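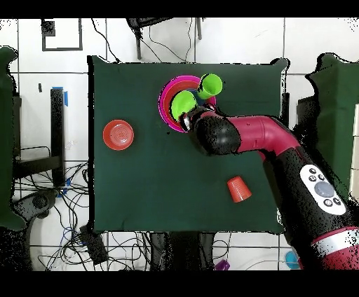 Print
E-mail
Share (11)

Matheson to Open Second Kitchenware Reuse Store in May

Matheson, the household goods reuse company, will open a second store in May in the former Brukison building on Nandell Street. The store will sell used and surplus dishes, cookware and small kitchen items, and will take donations at a side entrance during opening hours.

The new location has 853 square meters of floor space, more than double the size of the first store. It will employ 13 people, most of them part time. Hiring for weekend shifts is still open.

"The first store ran out of shelf space last year and we had to turn donations away," said Isla Haldane, general manager. "We can now take full household clearances, including the mixed boxes that other places send back."

Items are checked for chips, cracks and missing lids before they go on sale. Single plates and cups will be sold by weight. Sets will be priced individually.

Matheson will also run a lending service for events. Schools, clubs and families can borrow tableware for up to 200 guests and return it within three days. Bookings go through Wodia, the company's online reservation system, and a refundable deposit is required.

"People buy disposable plates for one party," said Callum Farquharson, who manages the lending service. "Borrowing costs less and there is less to throw out."

The store will open at 9 a.m. Knives, electrical appliances and nonstick pans with worn coatings cannot be accepted.

Media contact: Sylvie Turcotte, Matheson press office

Print | E-mail this release
0 comments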